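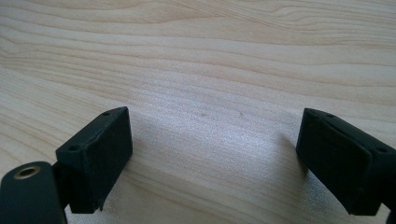
*Pads wide open over the pale wood, with the light bouncing back up between them.*

# Trillico in pictures: the view from the gripper

Trillico is the perception and planning software we've been writing at Sistthorpe since June, and this page collects what it gets to look at. Kacper Zawadzka looks after the perception side, Henrique Patrício writes the planner, and I do the tooling that sits between them (and have a lovely time doing it!).

I'm very fond of the view at the top. Bare grain and a soft bright patch sound like nothing much, but they're a proper workout for a depth estimator — wavy lines that all look alike, and shine that belongs to the lamp or the window and has no business in the map. Kacper's new filter gives each pixel a confidence score, and the planner simply trusts the low ones less.

The two black pads matter just as much. Trillico masks them out before it looks for anything to pick up, then uses their inner faces to work out how wide the gap is. Henrique's planner takes that width straight in, so there's no separate guess about the opening. It was a joy to delete that bit of code!

For anyone who likes numbers: our test set now holds 2,467 views, and the full replay takes nearly 30 minutes on Prata, our old desktop machine. We run it before every merge. The mask settings are in the same folder as the replay script, and Kacper is happy to take questions about either.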